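How Do You Look After a Robot With Two Arms?

A robot at Fairweather moves small blocks between a box and a tray. It has never once complained about this. Keeping it in good shape is a job for people, and they do complain, mostly when it is time to crawl under the table.
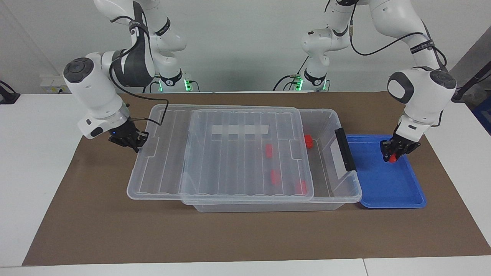 Which arm is the right arm?

Let's get this sorted out first, because grown-ups have argued over it. A robot's right arm is named from the robot's side, the same way yours is. If you face the robot, its right arm is on your left. In the picture, the robot's left arm is the one holding a red block down in the blue tray. Its right arm is over the other end of the clear box with nothing in its fingers.

Gobnait Fitzgerald runs the morning checks, and she once spent a whole hour cleaning the wrong gripper. It was very clean afterward. So was the other one, eventually.

What gets checked in the morning?

The robot can't brush its own teeth, and it hasn't got any, so the checks go like this.

Lights. Each arm has small green lights near where it is mounted. On this machine, green means the arm has power and is ready. If one is dark, everybody stops and looks for the reason. Sometimes the reason is that somebody unplugged it to charge a phone.

Cables. A robot arm bends all day, and its cables have to bend along with it. A cable that is too tight will tug. A cable that is too floppy will catch on things. Gobnait runs a hand along each one while the power is off, feeling for cracks and flat spots.

Fingers. Each hand is called a gripper and has two fingers. Dust makes fingers slippery, and a slippery robot drops things. They get wiped with a dry cloth. Nobody has to ask the robot to hold still.

Joints. A joint is where an arm bends, like your elbow. Gobnait moves every joint slowly and listens. A smooth hum is good. A crunch is a long afternoon.

Why the paper?

The brown mat marks out the work area. It also helps keep the table from getting scratched, and it costs a lot less than a table. When it gets wrinkled, a new one goes down. A wrinkle may look tiny to you, but a tray sitting on one can tip just enough to spoil a careful grab.

After the mat is changed, the box and the tray have to go back in their proper places. The robot remembers where it expects them to be, and it is stubborn. Move the tray over by the width of your hand and it may put a block down very gently on nothing at all.

What about the lid?

The storage box has a clear lid that slides. You can have it partway across, so that part of the box is covered and the end by the tray is open. This makes the job harder, and that is useful for testing. A block near the open end is easier to get at. A block under the lid takes more planning, for a robot and for you. (Try it with a lunch box and some grapes, using only two fingers. Eat the ones you drop.)

What happens when it breaks?

Hrvoje Milošević fixes the arms. He keeps a notebook, and every repair gets a line in it. Line 1273 says "loose screw, again."

After every 200 hours of work, he tightens the screws in the grippers. After 700 hours, he takes the covers off and looks at the joints properly. Before he touches anything, he switches the power off and puts the key in his pocket. A robot arm is strong, and it doesn't know what a thumb is. That rule goes for visitors, bosses and Hrvoje.

Then he puts it all back together, turns the power on, and asks the robot to pick up one block. If it does, he writes down the time and goes to find his lunch.

Words to know

Gripper: the robot's hand.
Joint: a place where the arm bends.
Mount: the part that holds the arm in place.
Calibrate: to teach the robot again exactly where things are, usually after somebody has bumped the table and said they didn't.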